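録音と紙のあいだで（2月の資料室だより）

シェア 56　コメント 12

ナキシードの聞き書き資料の整理が、カセットの部からファイルの部に移りました。正式にはニストサイド（Nistside）地区聞き書き資料といいますが、資料室では前の担当者の呼び方が残っていて、棚の札も「ナキシード」のままです。札はそのうち書き直します。

録音は236件あります。町の布問屋、港の荷受け、学校の給食、川沿いの畑など、話題はばらばらで、話し手の多くは録音の時点で高齢でした。いちばん古い話は1923年の大水のことで、語っているのは当時を親から聞いた世代です。録音そのものは後年のものなので、目録では「語られている年」と「録音した年」を別の欄にしました。以前の目録では年の欄が一つしかなく、どちらの年なのか書いた人によって違っていました。

今号では、ファイルの部で決めたことと、まだ決まっていないことを書きます。家の録音や写真を整理している読者からの質問も何通か届いているので、答えられるものには途中で答えます。

名前のつけ方

ファイル名は、資料番号、話し手の記号、面の順にしました。話し手の氏名は入れません。氏名は目録に書き、公開してよいかどうかも目録の側で管理します。氏名をファイル名に入れていた時期のものは、すべて付け直しました。古い名前は目録の備考欄に残してあります。手紙や昔の論文に古い名前で引かれている録音があり、問い合わせはたいていその名前で来ます。

面というのはカセットのA面とB面のことです。話が途中で切れてB面に続いている場合も、ファイルはつなげません。聞くときには少し不便です。つないだものがほしい人には、閲覧用に別に作って渡しています。保存用のほうは、巻き戻しの音も、テープの終わりの無音も、そのまま残しました。

無音を残すかどうかは意見が割れました。マウリ・アグベニェガさんは切る派で、私は残す派です。B面の終わりに二十分の無音が続いたあと、台所の話し声が急に入っている録音が見つかり、その後は残すことに落ち着いています。台所の話は油の値段のことで、聞き取れるのは半分ほどでした。

日付は年月日の順に数字だけで書きます。月までしか分からないものは月まで、年も分からないものは空欄にします。前の目録には「雨季のころ」「結婚式の少し前」という書き込みがあり、年月日の欄には入らないので、備考に原文のまま写しました。

「家の写真の日付が分からないときはどう書けばいいか」という質問には、同じ答えになります。分かるところまで書いて、推測は別の欄に、推測した人の名前と一緒に書いてください。写真の裏に鉛筆で書いてあった場合は、「裏書きによる」と添えておくと後の人が助かります。

書き起こし

書き起こしがあるのは全体の半分に届きません。古いものはタイプ打ちで、紙が茶色くなり、ホチキスの針が錆びています。針は外しました。錆の跡が文字にかかっているページは、先に複写をとってから外しています。

タイプ打ちの書き起こしには、録音と合わないところがあります。言いよどみを省いているのは当時の方針で、冒頭にそう書いてあります。それとは別に、人の悪口らしいところが一段落まるごと抜けているものがありました。録音にはあります。抜けた理由を示すメモは見つかっていません。今のところ、書き起こしは書き起こしとして手を加えずに置き、目録に「録音と異同あり」と書いています。

新しい書き起こしはオヘマ・イサハクさんが進めています。一本の録音に、長さの五倍から八倍の時間がかかります。話し手が途中で言葉を切り替えるものはもっとかかります。切り替えた先の言葉はまずそのまま書き、訳は角括弧に入れます。訳だけを残した版は作りません。

魚の名前と布の柄の名前は難物です。柄の名前は店によって違い、同じ名前で別の柄を指すこともあります。布の見本帳が一冊でも残っていれば照合できるのですが、見つかっていません。アルハッサン（Alhassan）という屋号の布店の見本帳を見たことがある方は、資料室まで知らせてください。屋号は録音の中に何度も出てきますが、場所については市場の東だという人と、橋の手前だという人がいます。

置き場所

保存用のファイルは三か所に置いています。資料室の中に一つ、建物の別の階に一つ、町の外に一つです。町の外の分は年に二回更新します。更新のたびに全部を書き直すことはせず、前回から変わったものを足します。

確認は照合用の数値の一覧で行います。ファイルごとに計算した値を表にしておき、次に計算したときに同じ値になるかを見る方法です。前回の確認では二つのファイルで値が違いました。片方は誰かが閲覧用のつもりで音量を直して保存したもので、もう片方は原因が分かっていません。どちらも町の外の分から戻しました。それ以来、保存用のフォルダは書き込みできない設定にしてあります。

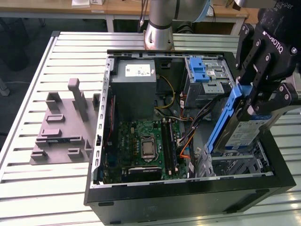
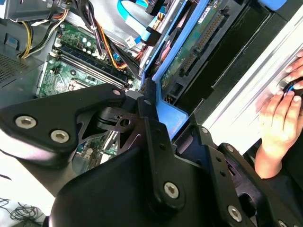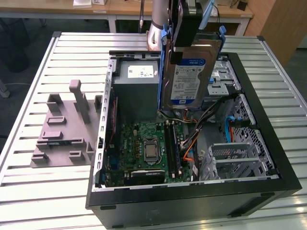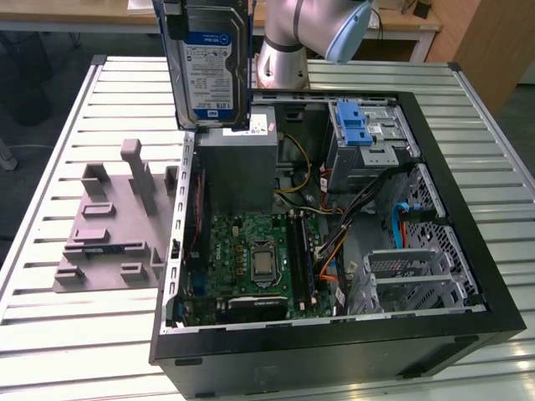

デスクトップパソコンの内部。4枚目のハードディスクはWD Blue、1TB。

媒体の種類についての質問がいちばん多く届きました。どの製品がよいかは、この欄では答えません。資料室で決めているのは、同じ種類のものだけに頼らないこと、買った年月をラベルに書くこと、年に一度は中身を開いてみることです。ラベルは本体に直接貼ります。箱に書いただけのものは、箱と中身が入れ替わると分からなくなります。前に一度やりました。

「古いパソコンに入ったままの写真はどうしたらいいか」という質問もありました。起動するうちに、写真のフォルダをそのままの構成で外に写してください。並べ替えや選別は写したあとでかまいません。写し終えたら、何枚か開いて見比べます。起動しなくなったものは無理に電源を入れ直さず、修理の店に相談するのがよいと思います。手放すときは、中に何が残っているかを確かめてからにしてください。年賀の住所録や医院の領収書が、写真と同じ場所に入っていることがよくあります。

光ディスクに焼いたものをお持ちの方も多いようです。資料室にもあります。読めるものは全部読み出し、ディスクは捨てずに箱に入れました。盤面に油性ペンで書いてある題は写真に撮らず、目録に書き写しています。書いた人の字の癖が気になる場合は撮ってもよいのですが、撮ったものにまた名前をつけて置き場所を決めることになり、私はそこで面倒になりました。

紙の目録

目録は表計算のファイルで作っています。それとは別に、年に一度、紙に打ち出して綴じます。紙のほうを見る人が思ったより多く、閲覧机ではたいてい紙が先に開かれます。鉛筆で書き込みをする人もいて、書き込みは次の版を作るときに確かめて反映します。「この人は姉ではなく従姉」という書き込みは、親族の方に確認がとれました。

今年の版は、人名の索引を後ろにつけました。地名の索引は間に合いませんでした。地名は綴りが三通りも四通りもあるうえに、川の名前と村の名前が同じところがあり、録音を聞かないと区別がつきません。来年の版に回します。

打ち出しの紙は、これまでのものより少し厚くしました。綴じたときに背が太くなり、棚の段に入らなくなったので、二冊に分けています。前半が布問屋と港、後半がそのほかです。前半ばかり借り出されるのは例年どおりです。

公開の範囲

話し手から文書で承諾を得ているものは、閲覧机で聞けます。承諾の紙がないものは、家族に連絡がつくまで出しません。連絡先が古い手紙の差出人住所しかない場合は、そこへ手紙を出します。返事が来ることもありますし、宛先不明で戻ることもあります。戻った封筒も、日付を控えてから資料の箱に入れています。

一件、家族の中で意見が分かれているものがあります。孫の方は公開してほしい、娘さんはしてほしくないとのことでした。こういうときは出しません。どちらの手紙も写しをとり、十年たったら改めて尋ねると目録に書きました。十年後の担当者がこの欄を読んでくれるとよいのですが、紙の目録にも同じことを書いておきます。

録音の一部を催しで流したいという相談も受けます。ハルチュラ（Hultura）の春の集まりからは、港の荷受けの歌を流したいという申し出がありました。歌っている方のご家族から承諾をいただき、前後の会話は省いて歌のところだけを渡しました。歌詞の二番は、書き起こしと録音で順序が違います。配布する歌詞は録音に合わせてあります。

閲覧について

閲覧机は12時から使えます。昼の間は録音を聞く人が重なりやすく、ヘッドホンが足りなくなることがあります。自分のものを持ってきてもらってもかまいません。端子が合わないときは窓口に変換用の線があります。

聞きたい録音が決まっている方は、前もって資料番号を知らせてください。番号が分からない場合は、話し手の名前か、話の内容でも探せます。「牛が橋から落ちた話」だけで見つかったことがあります。「昔の話」では見つかりませんでした。

カセットそのものを見たいという希望には、ケースと札までお見せしています。再生は、閲覧用のファイルでお願いします。

次号では、ンクルマ・アクパルさんが川沿いの畑の録音について書きます。畑の区画の呼び名を地図に落とす作業をしていて、隣り合う二つの区画を別々の人が同じ名前で呼んでいるところで止まっているそうです。心当たりのある方は、地図の写しが閲覧机にありますので、鉛筆で書き込んでください。

（ベルニス・コルレティ）

シェア 56　コメント 12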